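# Junine-Tri : fiche de données

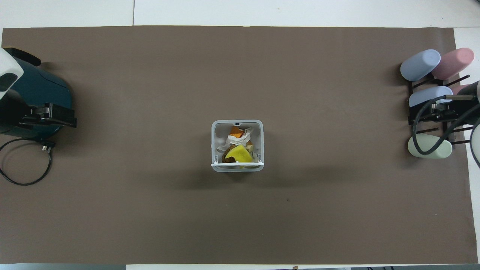 Dernière modification : août, révision 3 (A. Karppinen)

Imprimer | Envoyer par e-mail

## Objet

Épisodes de téléopération à deux bras enregistrés au poste de débarrassage de l'atelier Plisby. Le jeu sert à entraîner la politique de tri Keva et à documenter la répartition des tâches entre bras et opérateurs.

## Contenu

- 408 épisodes, dont 307 validés
- 74 épisodes réservés au test, pris parmi les validés
- fréquence d'enregistrement des articulations : voir `meta/rates.json`

## Poste

Plan de travail blanc couvert de papier brun, un bras de chaque côté. Petit bac blanc à déchets au centre, support noir à droite avec des cylindres bleu pâle, roses et vert sauge. Le contenu du bac varie d'un épisode à l'autre ; les étiquettes de déchets sont dans `labels/bac.csv`. Les morceaux non identifiables portent le code `indet`.

## Effets sur le travail

Avant le projet, le tri était fait à la main par deux personnes par équipe. Une seule reste affectée au poste ; elle relance les cycles, reprend les échecs et saisit le motif d'arrêt. L'autre est passée au contrôle d'entrée. Teodoro Dimaculangan et Amado Galang ont relu les consignes de reprise. Deux points restent ouverts : la cadence imposée par le bras en fin d'équipe et la classification du poste dans la grille de l'atelier.

## Limites

Un seul site, un seul éclairage. Les reprises manuelles ne sont pas filmées. Aucun nom d'opérateur dans les journaux, les identifiants sont renouvelés à chaque équipe.

## Contact

Données : Cleiton Sampaio. Poste et sécurité : Jayson Panganiban.

Imprimer | Envoyer par e-mail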